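Archives » Small vehicles » Trials and meetings

From: Marlies
Date: 2022-06-24
Subject: Re: Lake days at Prirkodbridge, a few questions before I sign us up

Hi Gerrit, hi everyone,

Gerrit Lambrechts wrote:

> Hello list,
>
> We're thinking of bringing Rereo to the lake days this year. It would
> be our first time outside a swimming pool and I have some worries.
> The sign-up page says teams must bring "adequate tether" and show a
> "basic leak check," and I can't find either of those spelled out
> anywhere. We have 31 meters on the drum now. Is that enough? Also,
> is there power on the dock, or do we need a generator? Our students
> did all their testing at the pool in Clekudham, where there's an
> outlet every few steps, and I think they've been spoiled.
>
> Last thing: does anyone have opinions on batteries inside the main
> hull or in their own tube? Ours are inside and I'm starting to
> regret it.
>
> Thanks,
> Gerrit

So glad you're thinking of coming! I've been to this one four times now (once with a vehicle that worked all the way through) and I have opinions on every single thing you asked, so get yourself a coffee. Others please jump in where I'm wrong. I haven't helped run the thing since they moved it to the north dock, so anything about the rules is from memory and from what was sent out in January.

TETHER

31 meters is fine for the shallow side and no good at all for the deep side. The dock sits well back from the drop-off, so you lose a big chunk of your line just getting out to where the bottom starts to go down. The first year we went, we had plenty of cable for the depth and then watched it all go sideways. The students had done the math for straight down, which was my fault, I taught them the math.

If you can borrow a longer one, do it, but please fly with it at the pool first. A longer tether pulls on a small vehicle in ways that feel like a thruster fault, and we spent a whole morning swapping a perfectly good thruster. Put your floats on for real, spaced out, and not all in one clump near the hull like we had them. Dekker used to sell a nice soft yellow line that floated by itself, but I looked last week and can't find it in their catalog anymore. If anybody has a leftover spool I'd love to hear about it.

Oh, and mark the thing! Colored tape, every couple of meters. The person on the dock will want to know how much is out, and "a lot" is a terrible answer. 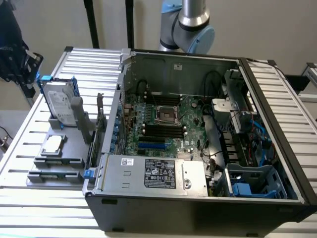
POWER AND THE DOCK

There is power, but it's up at the boathouse, and by midmorning there are six teams' chargers on it plus the coffee maker. The breaker went twice last year. I'd bring your own batteries charged and have a second set ready, and treat the boathouse as a top-up. Generators are allowed on the grass and not on the dock. We did without one. If you do bring one you will be extremely popular, so bring a long extension cord and some patience.

The dock moves. I know that sounds obvious but people set laptops down on it as if it were a lab bench, and a wake comes through and everybody lunges. We use an old plastic fish crate with a towel in the bottom for the topside box, and a beach umbrella clamped to the rail because you can't see a screen out there after breakfast. Get the umbrella clamp that has the rubber pads. The other kind walks.

BATTERIES IN OR OUT

You asked about a separate tube, and I'm firmly on the side of yes. Ours were in the main hull for two seasons, and every battery swap meant opening the end cap next to all the electronics, with wet hands, on that same moving dock. Each opening is a fresh chance to get a hair or a bit of sand on the O-ring. With a separate tube you only open the one seal, and if it leaks you've lost a pack and not the whole brain of the vehicle. Whatever you put the pack in, make the tray easy to grab and give it an obvious color at both ends, like those bright blue ends on the drive caddy. Ours is all black in a black tube and I have fished around in there by feel more times than I want to admit. You'll pay for the second tube in weight and in one more penetrator, and you'll have to trim again, so leave yourselves an evening for that. 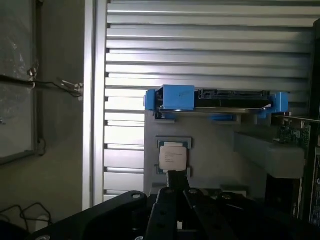

If you can't change it before the trip, don't panic. Plenty of teams run with everything in one hull. Just plan fewer swaps. We found 15 minutes of hard driving was more than the judges ever wanted to see anyway, so one pack per run and one spare was plenty.

THE LEAK CHECK

Okay, this is the one I get asked about most. It's a vacuum test, and they do it at the table before you get your tag. You pull the hull down with a hand pump, close it off, and wait while somebody stands there with a stopwatch and tries to make small talk. The sheet we got in January said the needle may move no more than 7 millibar while you wait. I'd double check that with the organizers, because it was a looser number the year before and there was grumbling both ways.

You need a vent plug that fits a pump hose. They have a pump at the table but the fitting on it is whatever fitting it is, so bring your own along with the little adapter. Do the test at home, then do it again after you've driven there, before you get in line. Two hours in the back of a van on that last bit of road will loosen things you'd swear were tight.

Grease: a little. If you can see it, wipe some off. One of my students once packed a groove like he was frosting a cake and we picked lint out of it for an hour. 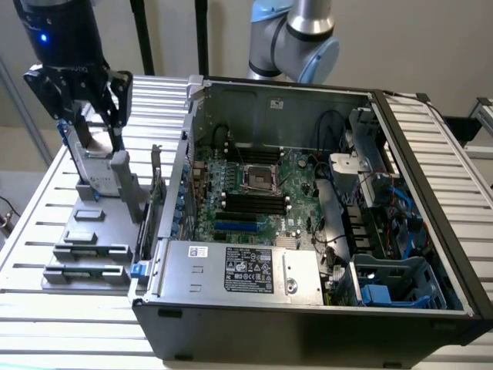 MONEY AND BEDS

The fee was 200 per team last year, which covered lunch for everybody and the rescue boat. I don't know about this year. The campground fills up early and the guesthouse over the bakery earlier still, so I'd call before you've even decided. It's quieter than the campground, too, until the bakery starts up.

We're driving up the night before and we'll have a spare pump, a box of O-rings in the usual sizes, and room in the trailer for one more vehicle if yours comes apart to fit. Write me off list if that's useful – I'd need to know how long the frame is, and whether the skids come off.

And tell your students to bring hats!

Marlies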